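Label > Releases > Toom > Questions

Toom: pressing and playback questions

Toom is the second album by Urnotard, released on Anditz in September. These answers cover the LP and the download.

Which speed does side B play at?
Both sides play at 33. The first labels for side B were printed with 45, and some copies went out with them. The audio is the same on every copy.

Is the low hum at the start of "Rilside" a fault?
No. It is the bass amplifier, recorded before the band comes in. It stops when the drums start. 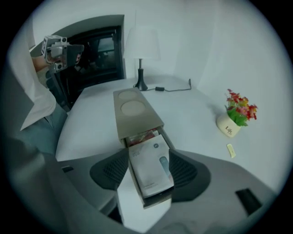
Beige box with the drawer open.

How many copies were pressed?
There are 64 test and promo copies on white labels, and 80 on clear vinyl. Black vinyl is not numbered. Clear copies have a stamp on the inner sleeve.

Who plays on it?
Ülle Juška sings and plays bass on all tracks. The second drum kit appears only on side A and is panned hard left. Mono listeners will lose some separation there.

Why is the download longer than the LP?
The final track runs to its full length on the download. On the LP it fades early, as the side was already 40 seconds over what the cutting engineer would accept at that level.
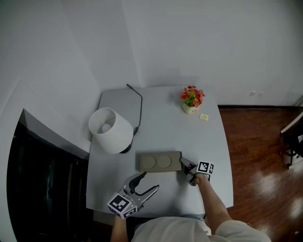 Beige tray on the table, two round recesses in the top.

Are the download files taken from the vinyl master?
No, there are two masters. The vinyl master has less top end and the bass is summed to mono. The download is 24-bit; a 16-bit version is in the same folder.

My download code does not work. What should I do?
Codes contain no letter O, only zeros. If it still fails, write to the label with the code and the shop you bought from.

Will the lyrics be printed?
They are on the insert of the second pressing. Owners of the first can get a PDF from the release page.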